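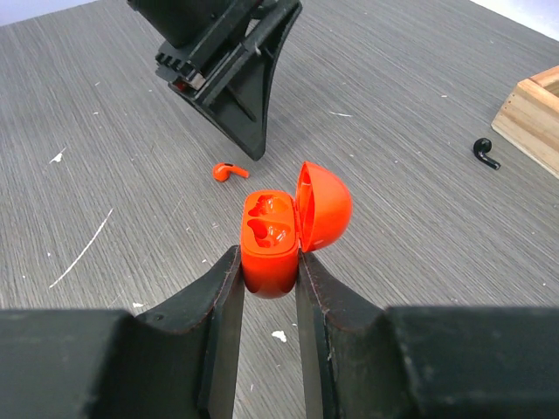 *Orange earbud charging case, with two loose earbuds and a wooden box on a gray tabletop.*

# Plumdale Lost Property Listings

A table of lost and found notices from the Plumdale bus network, typed up from the paper logs kept at the Redard and Hamdan depots. It has 3774 rows, one per notice. Last updated Mar 21, 2024.

## What is in it

Each row is a single entry from a depot log. An entry was written when an item was handed in by a driver or a passenger. Items reported missing but never handed in are not included.

| Column | Type | Notes |
|---|---|---|
| `notice_id` | string | Depot letter plus a number, such as `R-0412` |
| `depot` | string | `redard` or `hamdan` |
| `month` | string | Month the item was logged |
| `route` | string | Blank if the clerk did not write it down |
| `category` | string | See below |
| `text` | string | The entry as written, spelling kept |
| `claimed` | boolean | True if the log has a claim signature |

## Categories

There are nine:

- bags and purses
- clothing
- umbrellas
- phones and small electronics
- keys
- glasses
- books and papers
- toys
- other

Earbuds and their cases go under phones and small electronics, even when only the case was found. A bag with things inside it is one row under bags and purses. The contents stay in `text`. Gloves are clothing, single or paired.

## Files

- `notices.csv`: the full table, UTF-8, comma separated
- `routes.csv`: old and new route names
- `fistumer/`: the scripts used to check the typing

Fistumer is a small command line tool. It compares two typed copies of the same log page and prints the lines that differ. To run it:

```
python fistumer/check.py copy_a.csv copy_b.csv
```

It needs Python 3 and nothing else. Exit code 2 means the copies have a different number of lines, and no comparison is made.

## How it was made

Every page was typed twice and the copies were compared with Fistumer. Differences were settled by going back to the page. Where the handwriting could not be read, the word is replaced with `[?]`. More than 3000 rows have no `[?]` at all.

Names, phone numbers and addresses were removed from `text` and replaced with `[removed]`. Card numbers were never typed.

## Known problems

- The Hamdan log for July has water damage and several pages are missing. Do not compare July totals between depots.
- Redard clerks often wrote "black bag" and nothing more. Many of these rows are identical apart from the ID.
- `claimed` is false when the signature box is blank. Some items were probably returned without a signature.
- Routes were renamed partway through the logs. `route` has the name as written. Join on `routes.csv` for the current one.

## License

CC BY 4.0 for the table, MIT for the scripts. Corrections are welcome as pull requests. Please give the `notice_id` and leave the row order alone.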